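Cheap beds and free couches: do hospitality exchange sites still save students money?
Independent project report, Travel and Tourism II
Submitted Tue 24 February

1. Why I picked this

Our course reader treats hospitality exchange as a settled success. You sign up, a stranger gives you a couch, you both learn something, and the trip costs next to nothing. I have used two of these sites and was never convinced by that version. My first request went unanswered for so long that I had already come home by the time the host wrote back. So when we were told to choose a claim from the reader and test it, I chose the one that says staying with hosts is "the cheapest way for a young traveler to see a new region."

I tested it on one trip, by train and bus, from Hornard to Galanis with a stop in Travamden. That is a small test and I don't want to dress it up. One traveler on one route in winter can't prove anything about the whole practice. What it can do is show where the costs sit that the reader leaves out.

2. What I set out to do

I planned for 10 nights. The plan was to spend five of them with hosts and five in hostels or cheap guesthouses, on the same route, and to write down everything I paid for in both halves. I included things people usually leave off: bus fare out to a host's neighborhood, a gift, groceries for a shared dinner, phone data used while arranging to meet, and the room I had to take when something fell through.

The site I used is called Flovlow. It is free to join, but you get a limited number of requests unless you pay to have your address checked. I paid. The site says checked members get more replies. I have no way to tell whether that is true, and I noticed that the page making the claim doesn't say how it was worked out.

My total budget was 1,060 dollars, including transport to and from Hornard. The money came from my own savings and from a small travel grant from the department, which covered the train tickets.

3. Getting replies

The reader says a polite, personal request will usually find a host. Mine were polite and personal. I read each profile to the end, mentioned something from it, and kept the dates clear. Most of the people I wrote to in Travamden never answered. A few answered to say they were away or no longer hosting, and one asked me to pay for "cleaning," which the site does not allow.

Galanis was better. It is a smaller town with fewer visitors in February, and I suspect hosts there are less worn out by requests. That is a guess. I asked two of them and got opposite answers. One said she hardly gets any messages in winter and was glad of the company. The other said he gets too many all year round and picks almost at random.

I ended up with four nights hosted instead of five. The fifth was canceled on the afternoon I was supposed to arrive, by a message that said only "sorry, not possible today." I took a guesthouse room near the bus station at the walk-in price, and it was the most expensive night of the trip. I put that cost in the hosted column. A classmate who read my draft thought this was unfair. I think it is the fairest number in the report, as I would not have paid it had I booked a hostel in advance like everybody else in the dormitory.

4. The hosted nights

The first host in Travamden lived at the end of a bus line. The bus stopped running early in the evening, so either I was back by then or I paid for a taxi. I paid for a taxi once and after that I was back by then. This meant I saw very little of Travamden after dark, and the reader does not mention that sort of cost at all. I couldn't work out how to put a price on it, so it isn't in my totals either.

She was a good host. She had a list of places to eat that weren't in any guide I had looked at, and she drew me a map of the old tram depot and the streets behind it. She also worked from home, at the table next to the couch, which made me feel I should be out of the apartment from breakfast on. In the cold, being out all day means cafes, and cafes mean spending. My coffee and snack spending on hosted days was clearly higher than on hostel days, when I could sit in the common room for nothing.
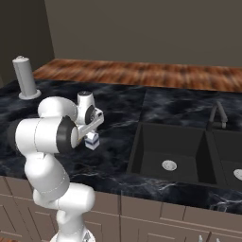

Both hosts in Galanis cooked with me. I bought the groceries both times, which felt right, and in one case it was a big shop. I had been told by people on the site's message board to bring a small present from home as well. I brought jam. It was heavy, and I carried it the whole way in a bag that was already too full. On the second evening we talked until late about rents, the closing of the local cinema and whether the new rail timetable had helped anybody. I learned more about Galanis at that table than I did from the town museum, and I am not going to pretend that this was worth nothing. But the claim I was testing is about being cheap, and good conversation doesn't bring down the bill.

5. The hostel and guesthouse nights

These were duller to live through and easier to write up. I booked them before leaving, paid the price I was shown, and found the buildings where the maps said they were. The hostel in Hornard had thin mattresses and a strict rule about shoes. The one in Travamden was next to the station, so I walked everywhere. Breakfast was included there, and I ate enough of it to skip lunch on both days.

I had expected the hostels to be lonely by comparison. They were a bit. People mostly looked at their phones. Still, I got one useful tip about a discounted day ticket from another guest, and that saved me more than I spent on jam.

6. What it came to

Comparing the two halves day by day, the hosted days were cheaper, but by much less than I had expected before the canceled night, and with the canceled night included they came out slightly more expensive. Take away the fee for the address check and the two halves are very nearly level.

It could be argued that the address check should be spread over many trips. That is reasonable if a person makes many trips. The check lasts for a year. I am a full-time student with a weekend job, and I don't expect to travel again before it runs out.

I also kept a note of time. Writing requests, waiting, following up and agreeing on where to meet took up most of two evenings before I left and a good part of several more on the road. The hostel bookings were finished over one cup of tea. I haven't put a wage on those hours, but somebody with a paying job might want to.

7. The other figure in the reader

The reader also says that a student can save 2,000 dollars in a summer by staying only with hosts. I tried to find where this comes from. The footnote leads to a magazine article, and the article leads to a blog post that is no longer online. An archived copy of the post compares free couches with mid-range hotels. Very few students I know would stay in a mid-range hotel for a whole summer. Compared with dormitory beds, the saving would be a good deal smaller, and it also assumes that every single request is accepted and no host ever cancels. I would like the department to consider taking that sentence out of the next edition, or at least saying what the comparison was.

8. Weak points in my own work

The trip was short. Winter prices for hostels are low on this route, and in summer the hosted half might look a lot better. I am also not an especially outgoing person, and I may have spent money in cafes that a more relaxed guest would have saved by simply staying on the couch. My profile on Flovlow was nearly new and had only one reference, and an older profile might get more replies.

I kept my receipts in an envelope and lost some of them, I believe on the bus into Galanis. For those I used the amounts in my notebook, which I had rounded to the nearest dollar. My advisor asked whether this could change the result. It could tip the comparison without the canceled night a little in either direction. It could not produce the kind of saving the reader promises.

There is also the question of whether I wanted this outcome. I went in doubtful and came back doubtful, and a reader is entitled to be suspicious of that. The full spending sheet is attached as an appendix so that anyone can move the canceled night to another column and see what happens.

9. For students planning the same route

Book the first night in every town yourself, whatever a host has told you. Ask about the last bus before you say yes. Set aside enough for one walk-in room, and keep that money separate from the rest. If you bring a gift, bring something flat.

I would stay with the second Galanis host again. I would budget for it as though it cost the same as a hostel.

Appendix: daily spending sheet, hosted and booked nights (attached separately)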